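# Why do some shelves have steps?

Think of a school photo. The tall children stand at the back, or everybody in the back row climbs on a bench. Why? If all of you stood on the same flat floor, one behind another, the camera would see the first row and a lot of hair.

Things on a shelf have the same problem. Put a can on a flat shelf, then put another can behind it. Now the second can is hidden. You may even forget that you have it, and it stays there until it is too old to eat.

## The step trick

A stepped rack is like a very small staircase. Each row sits a little higher than the row in front of it, so it can look over its neighbor's head. The grocery store in Clukcombe, where I buy my tea, has over 139 kinds of spice, and they all stand on steps like this. I can find the cinnamon from the door!

Steps are an old idea for people, too. In an old open-air theater the seats go up the side of a hill. Some were built more than 2,000 years ago, and a child in the last row could still see the actors.

## Try it at home

You need:

- a few thick books
- a towel
- small things from your room, such as toy cars or erasers

1. Put all your things on the table, one row behind another. Sit on a chair and look. Which ones are hidden?
2. Now build two or three steps from the books and put the towel over them.
3. Put the things on the steps, one row on each step. Sit down again and look.

My own steps were 23 millimeters high the first time, and this was too low for my cups. For low things, like erasers, small steps are enough. For tall things you need taller steps - so measure before you build.

## Rows and little rooms

Steps help you to see, but they do not stop things from sliding into each other. For this, many racks have dividers. A divider is a small wall, and between two walls there is a compartment, like a little room for one thing. The wooden rack at the end of this page has both steps and dividers. Its silver packets stand in rows on the upper tiers, and on the nearest tier the compartments are still empty, so you can see the small walls well. Which compartment would you fill first?
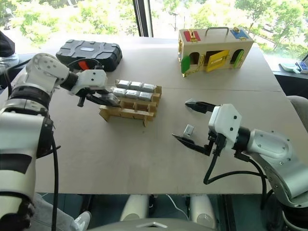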